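3.2 The tabletop cleanup set

I'll admit I didn't expect to have opinions about towels when I joined this project, but here we are. Kendra Desjardins and I wanted cleanup chores that anybody with a kitchen would recognize, and we wanted the mess to be small and a bit annoying, the kind you put off until after dinner. Our first list had 12 chores on it (Raymonde Morin still thinks we should have kept the spilled rice). The ones in this section all share the same few props: a terry cloth towel, a white bin, a metal baking tray, a lint roller and its stand.

The towel gave us the most to argue about. Terry is thick and loopy, and once you grab it by one end the rest does whatever it likes, so we had to decide early on whether "picked up" meant a neat fold or any old bunch. We went with any old bunch.

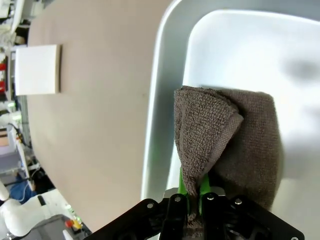 Figure 4a. The towel, gathered at one end, in the white bin.

Then there's the mess itself. We sorted it into two kinds, dry bits you can wipe and light bits you'd sooner pick up with something sticky. Crumbs go on the tray and paper scraps go straight on the table. Chantal Zacharias cut the scraps for us in different colors, and I'm so glad she did! A pale scrap on a tan table is easy to miss when you're scoring late in the afternoon, and a yellow one isn't. We let whoever was setting up drop them wherever they liked, as long as they stayed clear of the tray.
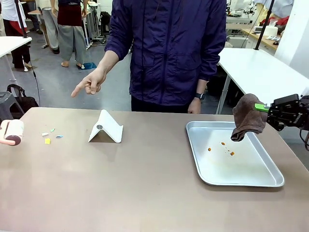 Figure 4b. Paper scraps on the table, crumbs on the baking tray, and the folded stand between them.

Scoring was done by eye, by two of us, and we wrote down our marks before talking. Tùng Lục and I mostly agreed about the paper (a scrap is either there or it isn't). Crumbs were another story. A towel can push a crumb up against the rim of the tray and leave it there,
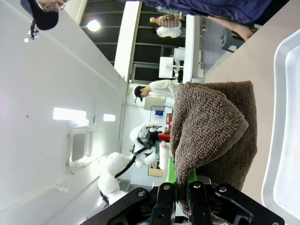
and in the Drerkberg notes we had counted that as clean, which I now think was too generous. For this paper a crumb on the rim is still a crumb. We rescored about 50 of the older entries with that rule, and the tray marks dropped while the paper marks stayed put.

We kept the roller and the towel in the same chore on purpose. At home you'd have one in each hand and switch back and forth without thinking much about it.
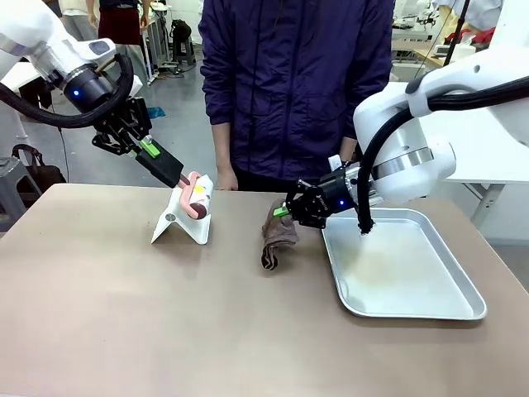 Figure 4c. Lint roller against its stand, with the towel held by a corner beside the tray.

The stand caused less trouble than I'd feared. Shirley Poirier had suggested laying the roller flat on the table between uses, but the sticky side collects whatever it touches, so the stand stayed. Smudges on the tray don't count against the score in either version of the rules.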